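3.2 Folding on the bed

Of the surfaces people used for sorting clean laundry, the bed was by far the most common. We recorded 176 folding sessions in homes in Govavville and Skurnora, and in over half of them the clothes were carried to a bedroom even when a table stood closer to the dryer. Residents gave two reasons when asked. The bed is wide enough to lay out a shirt with both sleeves open, and it has to be cleared before night, so the job cannot be left half done.

The state of the bed mattered more than its size. Where the comforter was still on, small items such as socks sank into the folds and were often missed on the first pass. Where the bed had been stripped down to a fitted sheet, people worked faster and smoothed each piece less. A plain, pale sheet also made dark and mid-tone clothes easy to pick out, and several residents said they left the comforter off on laundry days for this purpose. White undershirts were the exception and were usually folded last.

We divided the handling of a single garment into two stages. In the first, which we call opening, the garment is lifted out of the pile and pulled until its main edges can be told apart. In the second, folding proper, it is laid down and brought to its final shape. Opening took longer than we had expected. A garment that has been through a dryer tends to come out twisted along its length, with one part wound around another, and pulling on it from two ends does not always undo the twist.

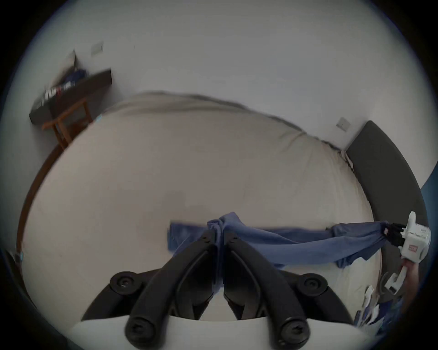

Grip points chosen early on had a large effect on what followed. When the cloth was taken by a corner or a seam, the rest of the garment hung down in a way that could be read at a glance. When it was taken somewhere in the middle, the cloth bunched at the grip and a loose flap was left on the far side – often a sleeve or a pant leg – and the person had to let go and start again. We counted a restart each time both ends were released before the garment was laid flat. Light cotton shirts rarely needed more than one. Heavier pieces needed up to 6, mostly pants and hooded tops.

Placement in the room played a smaller part. With the headboard against a wall, three sides of the bed were open, and most people stood at the long side and stacked finished clothes toward the foot. In the Sengar apartments the bedrooms are narrow and one long side is usually blocked, so stacks ended up near the pillows and were moved again later. Two residents folded while kneeling on the mattress. Their stacks tipped over more often, and we left these sessions out of the timing results in Section 4 but kept them in the restart counts.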